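# Manipulation Cell Purchase: Simulated Layout Gallery

The Udari Centre has set aside funds for one tabletop manipulation cell, to be installed at the Plorkville campus in January. Before a purchase order is issued, the equipment office asked for the proposed layout to be modelled, so that departments could comment on the arm, the work surface and the handling objects while changes still cost nothing.

Two quotations are under review. The Zesel quotation covers the arm, gripper and controller, with delivery in 9 weeks. The Choo quotation adds installation and 38 hours of operator training, with delivery in 80 days. Neither includes the perforated table, which will be budgeted separately under laboratory furnishings. Crates, mugs and other small items will be charged to consumables.

Departments are asked to review the renderings below and send comments to Maricel Maglaya by August 18, 2025. Comments on colour or finish are not required at this stage.

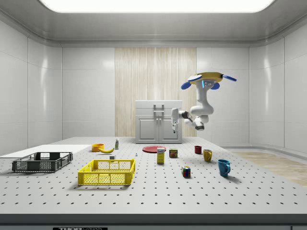 General layout, with the arm mounted overhead and the cabinet against the back wall. 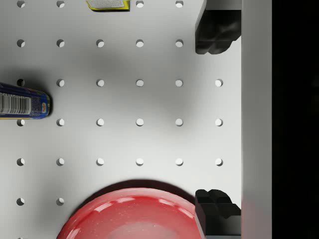

Gripper fingers over the perforated surface, beside a red bowl. 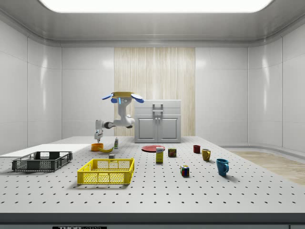 Arm extended to the left, with the gripper close to the orange bowl.

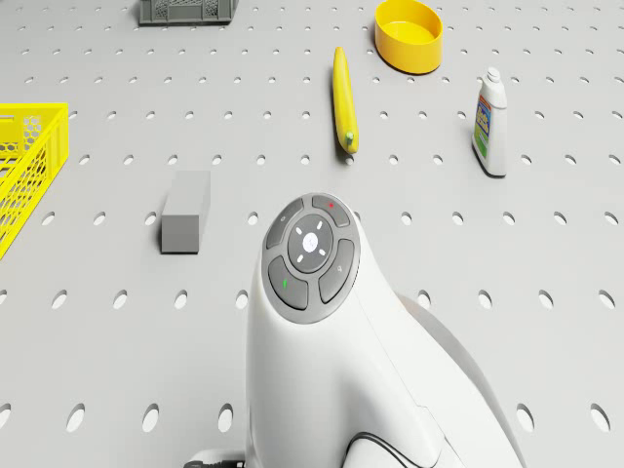 Control panel on the arm, with the tabletop beyond.

Reynaldo Lacson has replied that the Choo price looks reasonable for the first year but leaves out replacement gripper fingers, and that his group would want a spare set written into the order before it is signed. He also asks whether the training hours can be split between two intakes, as half of his staff will be away in January.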